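5.3 Loss of hand pose during two-handed furniture handling

The most serious fault we met in the study was in the pose record of the hands. It did not stop a session or raise an alarm, and for that reason it went unnoticed until the robot was given trajectories learned from the affected data. We report it in some detail, as other groups using cube markers on the hands may have the same problem without knowing it.

Each hand carries a cube marker with a fiducial pattern on its faces. A camera worn at the head tracks both cubes, and the pose of each hand is computed from whichever faces can be read. When more than one face is readable the solution is well constrained. When only one face is readable, and that face is seen at a steep angle, two different orientations can fit the image almost equally well. The solver is supposed to choose the one closer to the previous estimate.

The fault appeared first at the Plesport site. Junhao Du was replaying a set of chair-moving demonstrations on the Vundholm platform at reduced speed, with no person inside the work area. On one trajectory the left wrist turned sharply inward while the arms were already closed on the seat. The force limit tripped and the arms stopped. No one was hurt and the chair was not damaged, but the left wrist coupling had to be replaced. The stop took effect 133 ms after the first bad command, which is within the limit set for the platform but long enough for the coupling to be loaded past its rating.

Our first guess was a controller fault, and we spent several days on it. The commanded motion and the executed motion agreed closely up to the stop. The error was in the command itself, and it could be traced back to the demonstration, where the left hand changes orientation by a large angle between one sample and the next. A human wrist cannot do this.

Ataahua Katene then checked the full set for jumps of the same kind. Of 3000 demonstrations, 133 contained at least one. Nearly all were in tasks where a large object is held on two sides, and chairs were the worst group. Figure 9 shows the grip used in these tasks.
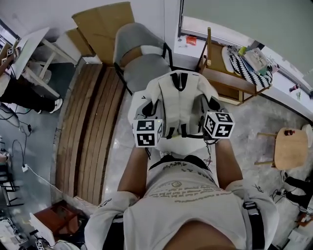
Costevent Proceedings on Field Robotics, Vol. 9, Issue 3

Figure 9. Two-handed grip on an upholstered chair, with a cube marker at each side of the seat.

In this grip the cubes sit against the sides of the object, and a small turn of the forearm is enough to take a face out of view. Leaning forward over the seat changes the viewing angle of both cubes at once. The previous estimate is then a poor guide, and once the solver has picked the wrong orientation it tends to stay there – each new frame is compared with a mistake. In the worst case we found, the wrong orientation was held for 9 seconds before a second face came back into view.

A second factor was the smoothing filter. We had set it to fill short gaps so that operators would not have to repeat a take. It also rounded off many of the jumps, and so they passed the simple speed check we ran at upload. The filter came from the earlier Long data set, which had only one-handed tasks with small objects, and we had not tested it again for this work. That was our error.

Three changes were made in April. The solver now keeps both candidate orientations until a second face is seen, and marks the samples between as uncertain. The speed check is run on the raw poses, before any smoothing. Last, the robot controller rejects any trajectory in which the distance between the hands or their relative angle changes too quickly while an object is held. The third check is the only one that would have prevented the stop at Plesport by itself – the other two depend on the data being processed correctly.

With these changes in place the set was processed again. Of the 133 affected demonstrations, all but 9 could be recovered. The rest were removed. Results in Section 6 use the corrected set only, and the replay tests were run from the start with it.

We have not solved the case in which neither cube can be seen. The software marks such samples as missing and leaves them empty, and a take with a long gap during a hold has to be recorded again.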